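# Virnent Remote Demonstration Station

The Virnent station allows an operator to show a robot arm a task by remote control. The operator moves a hand controller, the arm follows, and the station records joint positions, gripper commands and camera views together. Each recorded run may be reviewed, trimmed and saved as a training demonstration.

A simulated work cell is supplied with every license. New operators are required to complete their first sessions in the simulator before they are given access to a physical arm.
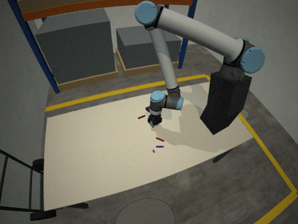 Sessions are stored on the station and may be exported at any time. The standard license holds up to 400 demonstrations per task. Runs that end in a collision are marked and kept in a separate folder.

## Small-parts exercise

The introductory exercise uses short sticks and blocks on an open table. Operators practice approach, gripper alignment and release at low speed. Three control modes are provided: joint, straight-line and free hand. 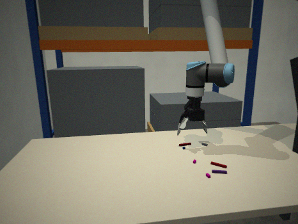 *Simulated cell, small-parts exercise: gripper open above the table.*

## Ordering

| Item | Part no. |
|---|---|
| Station with simulator | VR-426 |
| Spare hand controller | VR-66 |

Operator training is held at the Sadcombe office under the direction of Azadeh Kordestani. The next course opens in October. Requests for quotations should be addressed to Harriet Haddad, Customer Accounts.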